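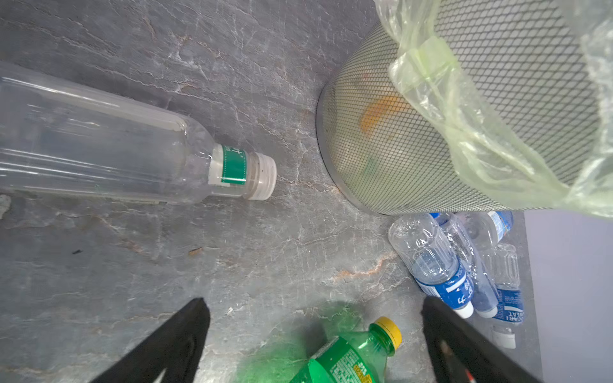 Lindiwe Molefe

Speaker notes, budget session, Palbridge

Slide 1. Start with the price. Samance want 3,000 a month for the two-arm unit. Pause. Then ask who in the room has read the service terms.

Slide 2. What we'd be paying for. Bottles on a floor, a mesh bin, grippers. I've no quarrel with the idea. My quarrel is with the spreadsheet, which assumes every bottle is as easy as the next. Clear ones, green ones, big ones, ribbed ones, all in one small patch of marble. Ask Didberg for pick rates by bottle type. They sent me one average.
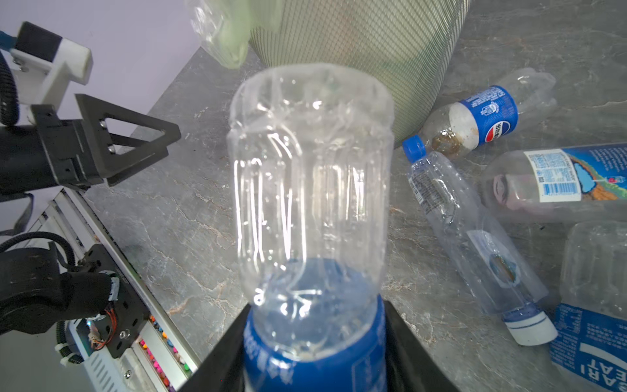 Bottle in the gripper, mesh bin behind.

Slide 3. One bottle held is one bottle held. Before we sign I want a trial of 1,000 picks on our own floor, with misses written down by our staff. The sales sheet quotes 457 picks and doesn't say over how long.

Slide 4. Costs left out of the quote: spare fingers, cables, the person who empties the bin. I've put in 400 a month for parts. Mokoena budgeted nothing for parts and had to come back for more in December.

Slide 5. Ask: fund the trial, hold the lease. Take questions. If someone says "it pays for itself", ask by when.

3 comments

Mpho Hendricks: Is the 400 per arm or for the pair?

Lindiwe Molefe: The pair. Probably too low.

Mpho Hendricks: Then I'd hold the trial as well until they quote for fingers.

Shared 4 times

© Palbridge | Contact | Back to top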